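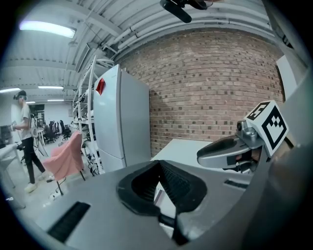

I have wanted to write about the Drumbridge path for ages and kept putting it off, mostly because I only ever did bits of it. Well, I've now walked the whole thing, end to end, and I loved it so much that I came home and bored everyone I know. Your turn!

The path follows the old canal from Skongate out to Drumbridge. You don't need to be fit for it. It's flat nearly all the way, apart from the climb beside the locks, and even there you can stop every few minutes and pretend to be looking at the water (I looked at the water a lot). I'd done the Skongate end back in June with the wrong shoes on and gave up at the second bridge with a blister the size of a bean. This time I wore my old brown boots and two pairs of socks and had no trouble whatsoever.

The first stretch is all backs of things. Backs of gardens, backs of garages, the back of a bakery that smells so good at seven in the morning that I nearly turned round to find the front of it. I like backs. People put their real lives there, the broken trampoline and the good tomatoes. Someone has trained a pear tree flat along a fence and it was covered in fruit, small hard green ones, not ready yet.

Then the houses stop and you get the fields, and the reeds, and the moorhens with those ridiculous feet. I saw a kingfisher! Only for a second, a blue streak going under the footbridge, and I said "oh!" out loud to a man with a fishing rod who had clearly seen it every day of his life. He nodded very kindly.

There's a stone by the top lock with 477 cut into it. I'd love to know what it means. It can't be miles, and the leaflet from the Skongate library doesn't mention it. My guess is that it's a number the canal company gave to the lock or to the piece of land, but if you know better please put it in the comments, it has been bothering me ever since.

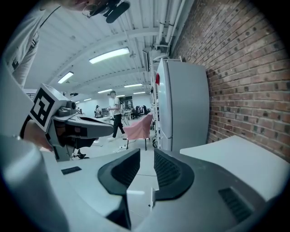 I stopped for lunch after the locks, at Sarkar, the little café in the old lock house. Go there. I had lentil soup and a flatbread with so much garlic butter on it that I had to wash my hands before touching the map again. They'll fill your flask with tea as well, and they do a date and orange slice that I bought 4 of, telling myself I'd take some home. One made it home.

After lunch the path gets quieter and a bit wilder. The nettles had grown right across in two places and I was glad of long trousers. My rucksack is a Bikine, a tatty green one from a charity shop, and it's the best thing I've bought in years: wide straps, one big pocket, nothing dangling. I carried a jumper, a rain jacket, plasters, the flask and far too many apples.

You come into Drumbridge past the allotments and under the railway, and the canal just ends, in a square basin with ducks and a bench. I sat on the bench with my boots off until the bus came. There are only two buses back in the afternoon, so do check the times before you set out.

I'm already planning to do it again the other way round once the leaves turn, starting at Drumbridge and finishing with that bakery. I'll be finding the front door this time.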